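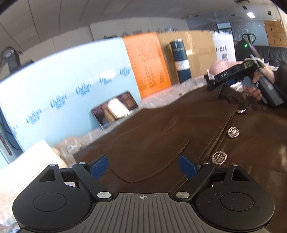 Leather Care and Storage > Jackets and Coats
Thread: Folding vs. hanging a leather jacket with a fur collar
19 replies, 2744 views. Showing first page.

pendle_m
Posted February 10, 2024
Dark brown jacket, smooth glossy finish, shaggy fur collar, flap pockets with contrasting topstitching. Closes in front with engraved silver buttons. Lining tag says Risano, no size, no fiber content. I have to box it until October because the closet is being torn out. Inside dimensions of the box are 19 x 24 inches, 11 deep. Questions:
1. Fold in half at the waist, or in thirds?
2. Collar up or collar down?
3. Anything between the buttons and the leather?

tannery_row
Halves, one fold, with a roll of acid-free tissue inside the fold so the leather bends over a radius and never over a crease. Thirds gives you two lines to get out later. On a glossy finish the fold line is where the topcoat cracks first. Sleeves go straight down the front, not crossed.

Imani Greenberg
Disagree with boxing it at all. Smooth leather takes a set. Eight months is long enough that you will be steaming it, and steam near leather is a bad plan. Borrow a rail from someone. Wide-shoulder hanger, cotton garment bag, done.

pendle_m
No rail available. Box is decided.

tannery_row
Then buttons: cover them. Raised metal prints into leather under load. A square of cotton flannel over each one, held with a loop of thread around the shank. No tape. I have seen tape lift finish on a McKinnon coat and it took a refinish to hide it.

k_osterby
Do you button it before folding or leave it open? I always button mine so the placket stays flat.

tannery_row
Open. Buttoned, the front panels pull toward the placket when you fold and you get diagonal ripples below the pocket. Lay the panels edge to edge with tissue between.

Imani Greenberg
I'd button it. The ripples come from folding it alone. One person at the collar, one at the hem, both keep light tension, and the hem end walks up to the collar end. A heavy jacket folded by one person always skews, buttoned or not.

tannery_row
Two people, yes. Still open.

furline
Nobody has answered question 2. Collar up, last thing in, nothing on top of it. Long hair that gets flattened for a season keeps the direction it was pressed in. Shake it out first, hold it by the leather and never by the hair. If it is real fur keep it cool and dark, under 60 F if you can. If it is synthetic the temperature matters less but the crushing is the same problem.

pendle_m
How do I tell which?

furline
Part the hair and look at the base. Skin means real, woven or knitted backing means synthetic. Skip the burn test.

pendle_m
Knitted backing. Synthetic.

furline
Easy, then. It can share a box with anything except mothballs. The smell will not leave the leather.

ukton_dave
Pocket flaps: slide a piece of thin card under each one. Otherwise the flap edge leaves a line on the pocket face. I use the board out of shirt packaging, wrapped in tissue since it isn't acid free. The Ukton storage kits come with flap inserts but they are 135 dollars and it is cardboard.

Thérèse Fraser
Condition before or after? I did mine with Pendalberg cream the night before packing and it came out with a haze over the whole back panel.

tannery_row
Light wipe with a barely damp cloth, dry flat for a day, then pack. Condition when it comes out. Cream that has not fully absorbed will bloom in a closed box. Your haze should buff off with a soft dry cloth.

Thérèse Fraser
It did, mostly. Seams still have some in the stitching.

ukton_dave
Soft toothbrush, dry, along the seam and not across it.

Imani Greenberg
One more for the box: do not seal it. Leave the lid resting, cotton sheet over the top. And take it out once halfway through and refold an inch or two off the first line.

tannery_row
Agreed on both.

pendle_m
Packed it tonight. One fold over a tissue roll, flannel on the buttons, card under the flaps, collar on top. Left it open. Fits with two inches to spare on the long side. I will refold in June and post the condition of the fold line.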